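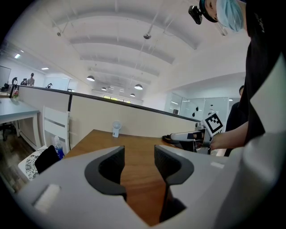

Section 4: Shared Tables and Partitions

This section covers setting up a Plakeo work table against a Gillham fabric partition in a shared room. Read Section 3 first if the partition has not been leveled. Two people can finish one table in under an hour.

4.1 Placing the table

1. Clear the floor on both sides of the partition and check that the partition feet are locked.
2. Carry the table into position. Do not drag it. The leg pads come off if the table is pulled sideways.
3. Leave a gap of 65 mm between the table edge and the partition for cords.
4. Turn the leveling feet by hand until the top no longer rocks. Finish with the wrench from parts bag C.

Note: The partition does not have to run parallel to the table. If it is set at an angle, measure the gap at the closest point.

CAUTION: Do not lean the table against the partition or use the top rail as a handhold. The rail is a trim piece and carries no load.

4.2 Before first use

The wood top is shipped with a thin coat of Hekison paste. Wipe it off with a dry cloth, working with the grain, then go over it once with a damp cloth. Let the top dry overnight before putting anything on it. Tables delivered in March or earlier have the older finish and need a second wipe.

Do not use alcohol wipes or glass cleaner on the wood. Whiteboard cleaner will also dull it, so keep the bottle on the glass wall side of the room.

4.3 Desk fan

1. Stand the fan near the partition, at the back of the table, with the grille facing the seats.
2. Run the cord down through the gap and fix it with one adhesive clip under the tabletop.
3. Start on the low setting. Loose paper should stay put. If it does not, turn the fan a little toward the partition.

Note: Keep fabric and paper at least 100 mm from the grille, front and back.

CAUTION: Unplug the fan before moving it to another table.

4.4 Chairs

Slatted chairs go on the open sides only. Leave enough floor behind each chair for a person to walk past with the chair pulled out. Where a table is used mainly for standing work, put the chairs at one end and keep the long side free.

Check the backrest screws after the first week and tighten any that have worked loose. Do not overtighten them.

4.5 Glass wall and whiteboard panels

Use dry-erase markers only. Panels can be wiped with a soft cloth. Marks left for more than a few days may need a damp cloth and a second pass.

Keep tables at least 1,520 mm from the glass so that someone can stand at the boards while others are working behind them.

4.6 Final check

The table does not rock.
Cords are clipped and off the floor.
The fan runs without touching anything.
The path to the whiteboard panels is open.

Initial the room sheet when all four are done. Replacement leg pads are part no. 39 and can be requested from Ettore Gatti. Questions about room layout go to Dae-han Choo.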